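Storing tea at home and in the office kitchen

Tea does not go bad quickly, but it loses its smell much sooner than people think. Most of the damage comes from air, light and strong neighbours in the cupboard.

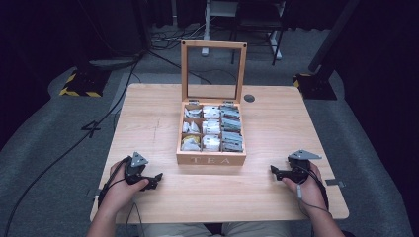
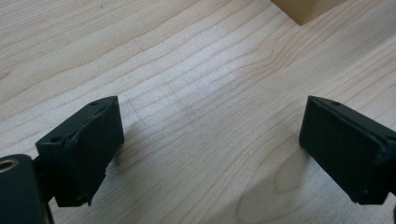 Light wood on both.

Pirnano Housekeeping Club, Tips Pages

Keep tea away from coffee, spices and washing powder. Paper bags without a wrapper take other smells in a few days -- mint is the worst for this. If you mix kinds in one box, give mint its own tin with a tight lid.

Do not put the box above the kettle or the cooker. Steam goes up and the paper becomes soft.

When you buy a big pack, write the month on it. Ours from August still tasted good in winter, the green one less so. Put new bags behind the old ones when you refill.

Loose tea: fill the tin to the top, so there is little air inside. A tin for 140 g is enough for two persons. Wash it only when you change the kind, and let it dry overnight with the lid off.

For a brown ring on the table or in a cup, try a paste of baking soda and a little water. Rub softly, and on wood always along the grain. Wipe with a damp cloth, then a dry one. On oiled wood test first in a corner which you don't see.

Adi Simanjuntak, Sat 22 December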